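How I Clean a Car Seat After a Stomach Bug (Without Wrecking the Straps)

Posted 2026-09-22 in Baby Gear

We had a rough Friday on the way back from Ostengate. My youngest threw up twice, once on the highway and once in a gas station parking lot while I was getting her out, and by the time we got home the seat looked like something you'd leave at the curb with a sign on it. I've cleaned this seat more times than I'd like, and I made some real mistakes with our first one, so I'm writing down how I do it now.

Our seat is a Tenetti convertible, the one that goes rear-facing and then forward-facing. Yours will come apart a bit differently. Keep your manual open next to you the whole time, and if it says something different from me, go with the manual.

What you need

A bowl of lukewarm water, mild dish soap or baby shampoo, a stack of old washcloths, a soft toothbrush (one you're done with!), a dull butter knife, a vacuum with the skinny attachment, and a big towel. Also your phone, for photos. More on that in a second.

What you don't need is bleach, fabric spray, vinegar or the stain remover under the sink. I know. I reached for it too, the first time. Harness webbing is made to hold in a crash, and strong cleaners can weaken it in ways you won't see. I ended up buying a new harness for our old seat because I'd soaked the straps overnight in oxygen cleaner, and then the new straps were on back order until October.

Step 1: Scrape before you wipe

Do this while the seat is still in the car if you can stand it. Use the butter knife to lift off whatever is sitting on top and drop it in a bag. If you start with a wet cloth you'll just push it down into the padding. Then uninstall the seat and carry it outside or into the bathtub. Don't fill the tub, it's only there to catch drips.

Step 2: Take photos of everything

Front, back, underneath, and a close-up of each place where a strap goes through a slot. Take more than you think you need. My neighbor Hubert Kozłowski took his grandson's seat apart without any pictures, and we spent a whole evening on his porch on Brzozowska trying to work out which side of the metal plate the left strap went on. We did get there, with the manual and a flashlight – I would not call it a fun evening.

Step 3: Get the cover off

Most covers are held on with elastic loops, a few snaps and sometimes plastic tabs tucked into the shell. Ours has 6 elastic loops and they are all in annoying places. Work from the top down and don't yank, those loops rip out of the seam really easily. If there's foam underneath, leave it where it is unless your manual says it comes out. It's part of the protection and it cracks if you bend it.

Check the tag before the cover goes in the washer. Ours is cold, gentle cycle, no dryer. I did dry one once on low and it shrank just enough that I had to fight it back over the headrest with my knee.

Step 4: Wipe the straps

Leave the harness threaded if you can. Dip a washcloth in plain soapy water, wring it out well, and wipe along the strap in one direction, front and back. Rinse the cloth, wring it, wipe again with clean water. It takes a while. Don't put them in the washer, don't soak them, don't iron them (a friend asked me that, so maybe somebody out there needs to hear it).

If there's vomit dried into the edges, lay a damp cloth over that part for five minutes and try again. Some of the color may stay, and I've made my peace with a faint orange patch near the chest clip.

Step 5: Rinse the buckle

Crumbs and milk love the buckle. If it doesn't click cleanly, it needs a rinse. On our seat the crotch buckle comes out from underneath, and the manual says to swish it in a cup of warm water and press the red button a bunch of times while it's in there. No soap, no oil, nothing slippery. Shake it out, let it air dry, and test it until you hear a proper click.

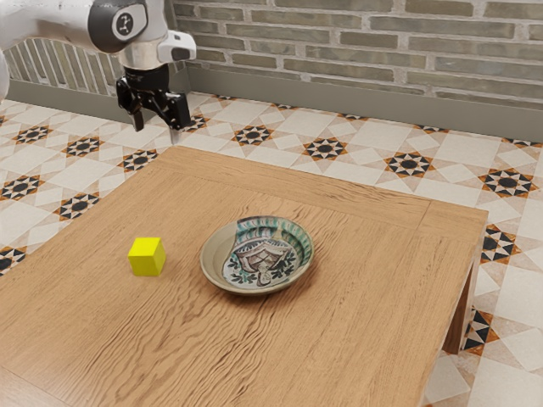 Step 6: Clean the shell

Vacuum first, every crack. Then soapy washcloth, toothbrush in the grooves, clean washcloth, towel. Cup holders usually pop out and can go in the sink. I found a whole fruit pouch lid in ours, and a sock from our summer in Gutach.

Step 7: Dry it all the way

Open windows, a fan if you have one, and a full night. I hang the cover over the shower rail. Try to keep the straps out of strong direct sun for hours on end, and don't use a hair dryer on them. If it still smells the next morning, wipe the shell again before you blame the cover, because ours was hiding it under the armrest.

Step 8: Put it back and check

Go through your photos one by one. Straps flat with no twists, both at the same height, buckle pulled through the right slot. Tug everything hard. Then reinstall the seat and check that it moves less than an inch side to side at the belt path. Buckle your kid in and do the pinch test at the shoulder.

If a strap is frayed, stiff or fuzzy after all this, call the manufacturer and ask for a replacement harness made for your exact model. Have the label with the model number and date in front of you when you call, it's usually on the bottom or the side of the shell.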